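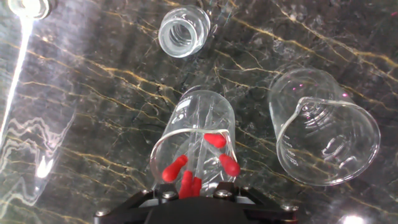 How to Sort and Put Away Small Glassware

By Lanying Fu
November 2023

I came to glassware by way of ink making, which is a hobby that starts with one jar of walnut husks and ends with a whole cupboard you have to open slowly. Over the years I've broken more droppers than I care to admit, and almost every one of them went while I was tidying up and thinking about dinner. So what follows is how I clear my bench now. It suits beakers, droppers, little bottles and vials, and it should take you half an hour if you don't stop to admire things (I always stop).

What you'll need

A folded dish towel or two
A basin, mild dish soap and a soft bottle brush
A thin brush or pipe cleaner for the stems
A drying rack or a second clean towel
A shallow box with dividers. Mine is a Dotden, bought secondhand, but a silverware tray does nicely.

Step 1. Make room before you touch any glass

Clear a landing spot first, bigger than you think you want. Lay the towel flat and smooth out the wrinkles, and push it well back from the edge. If a beaker has to lie on its side for a minute, tuck a rolled corner of towel against it so it stays put. Then go over the bench for anything small, and bring the caps and lids over before the big pieces. They are so easy to sweep onto the floor with a sleeve!

Step 2. Gather the thin pieces into a beaker

Thin glass is safest when it's kept together and standing up. Pick a beaker that is heavy enough not to tip, and low enough that the tops stick out where your fingers can find them. Put the pieces in one at a time, glass end first, and let each one slide down gently instead of dropping it the last inch. I stop at six, even when more would fit, as a crowded beaker makes you tug. 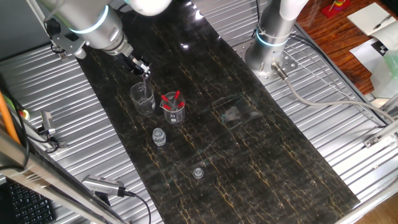
Choosing between two beakers of nearly the same size used to hold me up, and I'd end up moving everything twice. These days I give the job to the slightly larger one and leave the smaller one free. Slim glass pieces like to lean every which way, and the extra width gives them somewhere to go. With the red tops gathered near the rim, as they are in the beaker on the dark slab, you can take hold of one without fishing around inside. Do look at the surface while you're at it, too. A tiny clear cap lying by itself on black stone is easy enough to miss, and I would put it in a saucer right away, along with the little vial.

Step 3. Wash

Take rubber parts off the glass before washing, with a slow twist, holding the glass close to the rubber so you aren't bending a long stem. Wash the rubber in lukewarm soapy water and squeeze it out a few times. Run the thin brush through the stems, then rinse everything until the water has no bubbles left in it. Beakers get the soft brush. Go easy over printed markings, and skip the scouring powder altogether.

Step 4. Dry

Stand the beakers upside down on the rack with a bit of air under the rim. Lay the stems flat on the clean towel with a little space between them. Leave the rubber off overnight. I used to put it back on damp, and in October I had to throw out a whole batch that had gone sticky.

Step 5. Put it all away

Beakers can nest if you slip a paper towel between them, but never force a snug one. Stems go in the divided box, all pointing the same way. Caps go back on their bottles, finger tight. Any spares get their own compartment, and I'd label it, or you'll be opening every lid in the house come spring.

If a rim feels rough when you run a folded cloth along it, wrap that piece in newspaper and let it go. I kept a chipped one for years as a brush holder and cut my thumb on it twice.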